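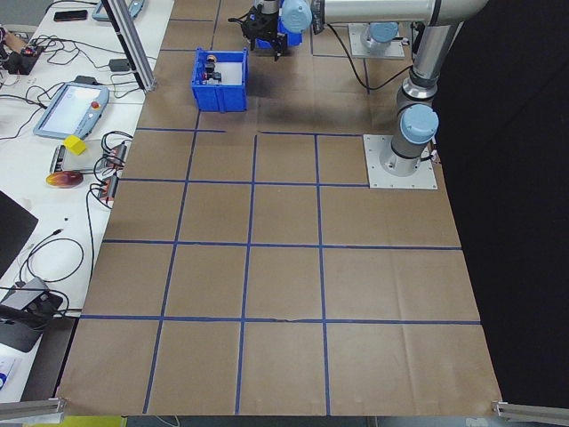
Abierto por Setareh Shokri | 9 de diciembre de 2023 | Estado: resuelto

Inicio Mis tickets Base de conocimiento Salir

Asunto: Vindside imprime las etiquetas desplazadas desde la última actualización

Buenos días. Disculpen si algún término no es el correcto, el español no es mi primera lengua. Intento explicar todo con orden.

Usamos Vindside para imprimir etiquetas de estantería en hojas adhesivas de 40 etiquetas. Hasta noviembre todo salía bien. Después de la actualización, la primera fila sale correcta, la segunda un poco más abajo de lo debido, y en la última fila el texto ya está cortado por la mitad. El desplazamiento es solamente vertical. En horizontal las cuatro columnas están en su sitio.

Lo que he probado hasta ahora:

- Reiniciar el ordenador y la impresora. Sin cambio.
- Imprimir en papel normal y poner la hoja contra la ventana, encima de una hoja de etiquetas. El error es igual, por lo tanto no creo que el papel adhesivo resbale.
- Cambiar la escala de "Ajustar a página" a 100 %. El texto sale más grande, pero el desplazamiento continúa.
- Exportar a PDF e imprimir desde otro ordenador. Mismo resultado.

El archivo tiene 348 registros y lo exportamos desde Traso en formato CSV. He mirado el archivo y no encuentro líneas vacías. La plantilla se llama "Kordestani 40" y la hizo un compañero que ya no trabaja con nosotros, así que no puedo preguntarle a él.

Agradezco su ayuda. Tenemos que cambiar las etiquetas de todo el almacén pequeño antes del inventario.

Setareh Shokri

---

Respuesta de Bethel Ambaye, soporte

Hola, Setareh. Gracias por las pruebas, nos ahorran bastante tiempo. Si el PDF también sale mal, la impresora queda descartada. ¿Puedes abrir la plantilla, entrar en Diseño > Medidas y decirme qué valor aparece en "Paso vertical" y en qué unidad? Por favor, no guardes ningún cambio todavía.

---

Respuesta de Setareh Shokri

He entrado en Medidas. En "Paso vertical" aparece 34, pero al lado no aparece ninguna unidad, el campo está en blanco. En "Paso horizontal" sí está escrito mm. No he guardado nada.

También he notado una cosa que quizás no tiene importancia: cuando abro la plantilla sale un aviso amarillo que desaparece muy rápido y no alcanzo a leerlo.

---

Respuesta de Bethel Ambaye, soporte

Sí tiene importancia. El aviso dice que la plantilla viene de una versión anterior y que se han convertido las medidas. Cuando la unidad está vacía, la conversión toma puntos en lugar de la unidad original. Haz lo siguiente:

1. Duplica la plantilla y trabaja sobre la copia.
2. Mide con una regla, en una hoja de etiquetas, la distancia desde el borde superior de una etiqueta hasta el borde superior de la siguiente.
3. Elige mm en la unidad y escribe tu medida, con coma para los decimales.
4. Imprime solamente los 10 primeros registros y después una hoja completa.

---

Respuesta de Setareh Shokri

He hecho los cuatro pasos. Al principio escribí la medida con punto y el programa no la aceptó; con coma, sí. La prueba corta salió bien y la hoja completa también, hasta la última fila. He impreso ya todo el archivo y solo tuve que repetir una hoja que se atascó.

Me queda una pregunta. Tenemos otra plantilla, "Gukar", para las cajas, con una sola etiqueta por hoja. ¿Debo corregirla también?

---

Respuesta de Bethel Ambaye, soporte

Con una etiqueta por hoja el paso vertical no se utiliza, puedes dejarla como está. Si algún día le añades filas, revisa antes la unidad. Cierro el ticket; se puede reabrir respondiendo a este mensaje.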